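Stinalley Swap Forum > Garage Sales, Flea Markets and Thrift > Pricing and Display

Topic: One-price bins – who still does them?

marigold_attic
Okay, I have to share this because I am still buzzing. October was my first time with a table at the Balaskas lot market and I tried a one-price bin for the small stuff, everything in it 2 dollars, dig for yourself. I sold 83 things out of it! The rest of the table (glassware, two lamps, my aunt's cookbooks) did fine, but the bin paid for the space all by itself before 10 in the morning.

So who else does these? How do you pick the price, and do you sort at all? I would love to hear how other people run theirs before I book again.

vlasta_h
Congratulations, that is a great first market! I've been doing bins for years and I love them. My rule is one price per bin and never more than two bins on a table. The minute you have three prices people start asking you about every single item and the whole point is gone.

I don't sort by type at all. Kids' stuff, kitchen stuff, key rings, all in together. People slow down when they can't tell what's in there, and a slow shopper finds the lamps too.

Vlasta Havlíček (I sign my posts, old habit)

pennyjar40
Going to disagree with Vlasta a little. Mixed bins work at Balaskas because it's a strolling crowd. At the Lollutero hall sale people come with a list, and they walk right past a jumble. I split mine into toys, kitchen and tools, and my take went up. Same stuff, same price.

Also 2 dollars is too low, sorry! Try 4 with a "two for 6" sign. You'll be carrying less home in your pocket change and more in bills.

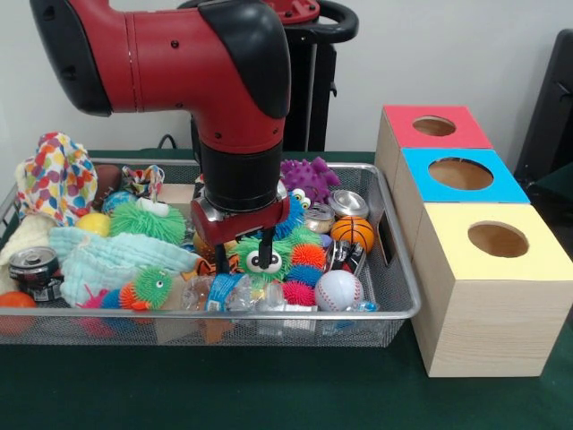 ertugrul_y
Container matters more than price if you ask me. I used cardboard boxes for ages and they are terrible – dark inside, soggy if there's dew, and the sides fold in when a kid leans on them. Switched to metal mesh and I'm never going back. Light comes in through the sides, sand and crumbs fall out the bottom, and you can hose the thing down at home. And low sides, please. A wire tray like that one with toys and household bits all mixed together, and right away your eye goes to the green fuzzy guy with the googly eyes. In a deep box he'd be at the bottom until closing. I put a dark cloth under mine too so the wire doesn't scratch the table.

Ertuğrul Yalçınkaya, Sidine

marigold_attic
Oh, the googly eyes. Yes. Anything with a face goes on top from now on, I'm sold! Where do you find mesh trays that size? All I ever see are the tiny desk ones.

ertugrul_y
Restaurant supply closeouts, or old freezer baskets. Check the welds with your thumb before you buy, the cheap ones have sharp ends. I wrap a bit of cloth tape on the rim.

vlasta_h
pennyjar, I tried the "two for" sign in spring and spent the whole day doing math with seven-year-olds. Never again. A kid with two dollar bills in hand should be able to buy a thing and walk off happy, and then the parents stay and chat. I'll take that over the extra money.

I do agree about Lollutero. That is a different crowd.

pennyjar40
Ha, fair, I get mostly adults. But marigold sold 83 pieces. At 4 dollars she could have sold half that many and made the same, with a lot less hauling. I'm just saying!

marigold_attic
But I WANTED it gone, that's the thing. My hall closet has a floor again. I might do one bin at 2 and one at 4 next time and see which one empties first. Would that break your rule, Vlasta?

vlasta_h
Two bins, one price each, you're allowed. Put the cheap one at the front corner and big signs on both. And top them up all morning, even if it's only a handful. A half-empty bin looks picked over.

ertugrul_y
Keep a spare bag under the table for that. Up to 40 pieces in the tray at a time is plenty for mine, any more and stuff lands on the ground. Will you be in the same row next month? I still need a gravy boat.

marigold_attic
Same row, next to the kettle corn. I have two gravy boats and one of them even has its saucer!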